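4 Setting up the grasp planner

This section covers the first run of the Pemska grasp planner after installation. It assumes that the arm is commissioned, that the camera is calibrated (Section 3), and that you can log in to the control PC with an operator account. Allow one session for the whole procedure. If you have to stop, stop at the end of a numbered step and save the workspace file.

The steps apply to Pemska release 12 and later. Users of earlier releases should read the migration notes first, as the layout of the workspace file has changed.

4.1 Before you start

Check the following:

- The emergency stop is within reach of the person at the keyboard.
- The control PC and the arm controller are on the same network segment.
- The planner license is shown as valid on the Status page.
- No other program is sending motion commands to the arm.

CAUTION: The planner checks for collisions only against objects listed in the workspace file. It does not know about clamps, cables, fixtures or a second arm unless you enter them.

4.2 Start the planner service

1. Log in to the control PC and open a terminal.

2. Start the service:

pemska start --profile bench

3. Wait for the line "planner ready". On a cold start the service loads the gripper model and builds its reach table, which can take up to 16 seconds.

4. Open the Pemska console in a browser and select Connect. The arm state changes from Offline to Idle.

Note: If the state goes to Fault instead, open the controller log. The usual cause is a tool definition in the controller that does not match the one in the profile. Correct the controller, then restart the service. Do not edit the profile to make the fault go away.

4.3 Define the work surface

The planner needs one flat surface to plan over. Everything below it is treated as solid.

1. In the console, open Workspace > Surface and select New.

2. Jog the arm to each corner of the area you want to use and select Record. Record the corners in order, going the same way around each time. Crossed corners are rejected with error SURF_ORDER.

3. Select Fit. The console shows the fitted plane and the residual for each point.

4. If any residual is shown in red, record that point again.

5. Under Regions, draw the pick region. Keep it inside the surface with a margin on every side. Tape on the tabletop is a convenient way to keep the region boundary and the real table in agreement, but the planner does not read the tape. The region in the file is the only one it uses.

6. Under Obstacles, add a box for every fixed item near the surface. Make each box larger than the item. For cables that move with the arm, use the Swept Cable type, not a box.

7. Save the workspace.

4.4 Set the approach parameters

For upright, open containers, use the Top Approach strategy. The planner brings the gripper down from above with the fingers open and waits at the hover pose. It then asks perception for a fresh position before it descends.
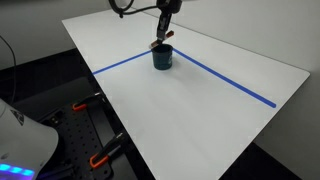

Parameters for Top Approach are in the file approach.yaml. The main ones are:

hover_settle_ms
Time the arm waits at the hover pose before perception is called. The default is 980. A shorter time speeds up the cycle, but the pose estimate gets noisier if the mount has any sway in it.

perception_timeout_ms
How long the planner waits for a pose. The default is 2000. When the time runs out, the arm stays at hover and the task ends with NO_POSE.

open_fraction
How far the fingers open before descent, from 0 to 1. Leave this at 1 until you have a reason to change it.

rim_clearance
Smallest allowed gap between a finger and the rim on the way down. If the planner cannot keep this gap it tries another wrist angle, then gives up with RIM_BLOCKED.

yaw_search
Set to on for round objects. Any wrist angle is as good as another for these, and the planner picks the one that leaves the arm farthest from its joint limits. Set to off for objects with a handle.

Reload the file after each change with pemska reload. A restart is not needed.

4.5 Test the hover pose

Run this test before any full grasp.

1. Place one object upright inside the pick region.

2. In the console, set Speed to Slow and Mode to Step.

3. Select Plan. Look at the path in the 3D view and make sure it does not pass through any item you can see on the real bench.

4. Select Step. The arm moves to hover and stops.

5. Compare the arm with the 3D view. The midpoint between the fingertips should be over the center of the object. Look from two sides, as an offset toward or away from you is easy to miss from one.

6. If the offset is the same wherever you place the object, repeat the camera calibration. If it grows toward one side of the surface, repeat Section 4.3 from step 2.

7. Select Home before you reach in to move the object.

CAUTION: In Step mode the arm holds position with the brakes released. Keep your hands away from the fingers until the state is Idle.

4.6 Dark and matte objects

Dark objects with a matte finish return little signal to some depth cameras. The mask may be complete while the depth inside it has holes. The planner fills small holes on its own. For larger ones, raise the exposure in the camera profile, then check that a bright tabletop has not saturated. If both cannot be met with one exposure, turn on dual_exposure. This lengthens each perception call, so check that perception_timeout_ms still covers it.

A pale surface also tends to pick up soft shadows next to the object. If the mask includes the shadow, raise min_height until it drops out.

4.7 Save and hand over

1. Select File > Export and save the workspace, the approach file and the camera profile as one bundle.

2. Enter your name and the bench name in the Comment field.

3. Copy the bundle to the site server.

To go back to an earlier set-up, use File > Import and repeat the test in Section 4.5. An imported bundle is marked Unverified until the test has been run.

Section revised 21/09/2021. Text: Hajar Benjelloun. Technical check: Girish Rastogi.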